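Rornden Pocket Rock Kit, Second Edition: A Review

Sep 14, 2024
By Ehsan Mughal

I have now carried the Rornden Pocket Rock Kit up and down Tarar Canyon for most of a year, and my first finding is that it does not fit in a pocket. It fits in a coat. If your coat is the kind with a map pouch, you and the kit will get along fine, though you will list a little to the left.

Inside the canvas roll you get a folding 10x hand lens, a streak plate, a steel scratch point, a magnet on a string, a dropper bottle you fill with your own dilute acid, a grain size card, and a field guide to sedimentary rocks. The whole thing sold for $100 at the outfitter in Eltport. The first edition cost less and came in a tin that opened by itself, usually on a slope, so I consider the difference well spent.

The lens

Start with the lens, as it's most of what you are paying for. It's good. The glass is clear nearly to the rim, and the hinge has stayed stiff after months of sand. I spent a happy afternoon in February on the lower ledges, nose against the wall, looking at the frosted grains in the old dune layers. Frosting is what you get when wind knocks sand grains together for a very long time, and through a cheap lens it looks like a smudge. Through this one you can see the pitting. You can also see it well enough to tell dune sand from river sand in the same cliff, and at Tarar the two are stacked like a badly shuffled deck.

The lanyard is another matter. It is made of a cord that tightens when it gets wet. I replaced it with a bootlace.

The acid bottle

The dropper works. It fizzed on the limestone, sat there sulking on the sandstone, and gave a half-hearted bubble on the siltstone in between, which told me there was some lime in the cement holding the grains together. That's a real answer from one drop, and the reason I forgive the bottle for having a cap exactly the color of canyon dirt. Paint yours orange before you go. Carry it upright, in a bag, in another bag.

The magnet

Fun for ten minutes. The dark streaks in the wash below the falls are heavy mineral sand, and the magnet picks up a little beard of magnetite that will then live on the magnet until one of you dies. Wrap it in plastic first. The booklet mentions this on a page I reached later.

The field guide

Now we come to the guide, and I want to be fair to it. The drawings are excellent. The cross-bedding plate alone taught me which way the wind was blowing when my favorite cliff was a dune. The section on how canyons widen is clear and short, and it doesn't try to make me gasp at the passage of time every other paragraph.

The index, however, was put together by an enemy. "Mudcracks" is under D, for "Desiccation." "Ripple marks" sends you to "Bedforms," and "Bedforms" sends you to "Ripple marks." The guide also gives the rim above Tarar Canyon as 3723 feet and, nine pages on, as 1723 feet, so either there's a typo or the erosion is going much faster than I was led to believe.

The companion software

The kit comes with a code for Skimumell, a mapping program that lets you log your samples and draw a cross section. It runs on a desktop only, and it wants a better one than mine. On my old tower it took so long to shade a single hillside that I made lunch and ate it. I have since gone down the road of reading about processors, a subject that has its own strata and far worse names for them.
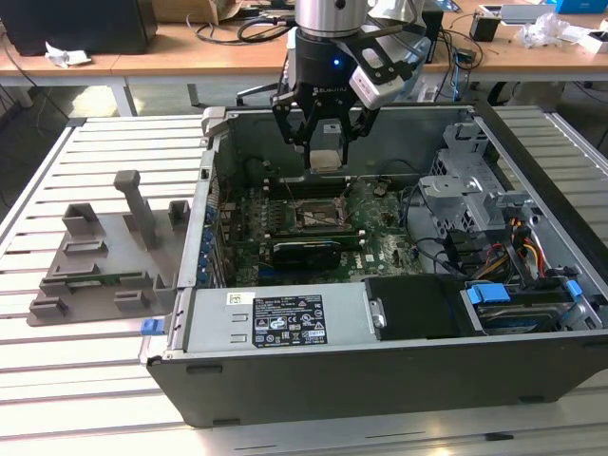 A CPU held over the motherboard of an open desktop tower.

Once it gets going, Skimumell is decent. You type in your elevations and your rock types, and it connects the layers with lines you can drag about. It let me keep 2000 sample entries before asking for money, a limit I expect to reach at the same time as retirement. Export is clumsy. The printed section comes out with the legend sitting on top of the river, so you learn to leave a fat margin at the bottom.

What it doesn't have

No chisel and no hammer, and I'd leave it that way. Most of the places you'd want to use this kit would like their cliffs left on the cliff, and loose pieces in the wash tell you plenty. I did miss a small brush. An old toothbrush does the job.

Should you buy it?

If you already own a decent hand lens, no. Get the guide secondhand, pencil in your own index, and spend the rest on gas. If you are starting from nothing and have wondered why one band of a canyon wall makes a cliff and the next one makes a slope, this is a fair price for finding out. The lens will outlast the canvas, and the canvas has held up better than my knees.

Four stars. I took one off for the index, then put half back for the drawings, but the outfitter's form doesn't take halves.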